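Filed under: Lab Notebook / Manipulation / Data

September 26, 2023

Good day on the cloth task! Hanna and I finally settled the question we've been arguing over since the Rudness runs — does it help to record the messy grasps, or should we keep throwing them out? We kept everything this time. 1,063 demonstrations went into training, all with the handheld grippers, and the policy got 16 of 21 cloths out of the basket cleanly. The old filtered set got 3 fewer on the same test. Small gap, I know, but the recoveries look so much better. It re-grasps now! 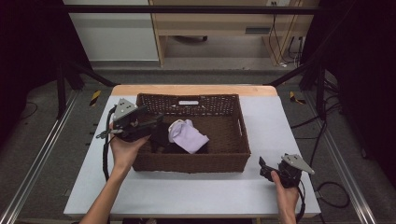
Jenő thinks the gain comes from the dark cloths, where the old policy would close on nothing and then freeze. I'd like to believe him, but we didn't split results by color, so that goes on the list. Also on the list:

- rerun with both sets trimmed to the same size (Tiago's point, and a fair one)
- start the two hands from different heights
- recheck the left/right time sync before anyone records more
- ask Lech if the Sadis cluster is free in October

Still failing: two cloths tangled together. It lifts both and carries on as if all is well. Genowefa suggested a short pause and a second look after each lift — cheap to try, so I'm doing that first.

Weights are in the shared folder under brzozowska_keepall.

2 comments | 5 shares

Proltstead Lab Notes | Contact | Back to top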